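Wrist camera examples: how much of the gripper should be in view, and do empty starts matter?

Asked in: Robots and Automation > Training data

Posted by tallow_bridge

I'm gathering pick and place examples by hand guiding a small arm over a white table. We have 416 recordings so far and want to get to 691 before we train again in August. The camera sits at the wrist, so both fingers are always in view.

Two things I can't settle. First, a colleague wants to crop the bottom of the picture so the learner doesn't see the fingers at all. He says they never change and are a waste of pixels. Second, a lot of our recordings begin with a second or two where there is nothing between the fingers, only table. Should I trim those off before training? Our export tool (Hiltel) can do both in one pass, so I'd like to decide before I run it. The raw files go to a shared drive that gets cleared, and I may not be able to go back.

Anil Kurian

Don't crop the fingers. They do change, every time the gripper opens or closes, and the picture is where the learner finds out how the fingertips sit against the object. We cropped ours once on the Msimang project and the arm started closing early, well short of the part. Putting the full view back fixed most of it. If you are short of pixels, shrink the whole picture.

On trimming, I would keep the starts but make them even. What hurts is a long stretch where the arm is sitting still, as the learner picks up that sitting still is a fine thing to do. Cut back to just before the arm first moves and leave the rest alone. If the arm is moving while nothing is between the fingers, that is the approach, and you need it.

Keep a copy of the raw files somewhere that doesn't get cleared. A disk costs less than doing 416 recordings again.

pennywort80

just trim everything, smaller files train faster. we used Turnedska for it and had no problems

Jornus_user

I'd go with Anil over the answer above. Faster training is no use if the arm doesn't know what to do before it reaches the object. We had nearly 3,000 recordings in our last set and the ones that helped most were the dull ones, with plain table and the gripper on its way somewhere.

A few checks I do on a white table before a session counts. I go through them in this order and write the result in the session notes.

1. Open the gripper fully and look at the live picture. Both tips should be in view and at much the same height. If one is higher, the camera has turned in its mount and needs straightening before you record.

2. Look at the shadows with nothing between the fingers. On a pale surface the arm and gripper throw soft grey streaks, and they shift when somebody moves a lamp. Save one picture at the start of each session and compare it with the last one. Look at the sides of the view too, for anything blurred creeping in at the edge.

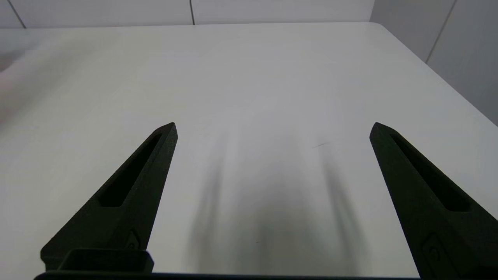
3. Note any marks on the table top. A small speck is fine if the table or the arm gets shifted now and then. If everything stays put for the whole set, the learner can end up using the speck to work out where it is, so move your start position between batches.

4. Record 80 starts from different heights and corners before you do any full picks. They are quick to do and you can mix them in later.

On your export question, I would run Hiltel with the trim only and the crop switched off. Run it on one batch first and watch ten or so files all the way through.

tallow_bridge

Thanks both. Crop is off, and I've set the trim to half a second before first movement. Our start position has been the same for all 416, so step 3 is going to be tomorrow's job. Raw files are copying to a spare disk now.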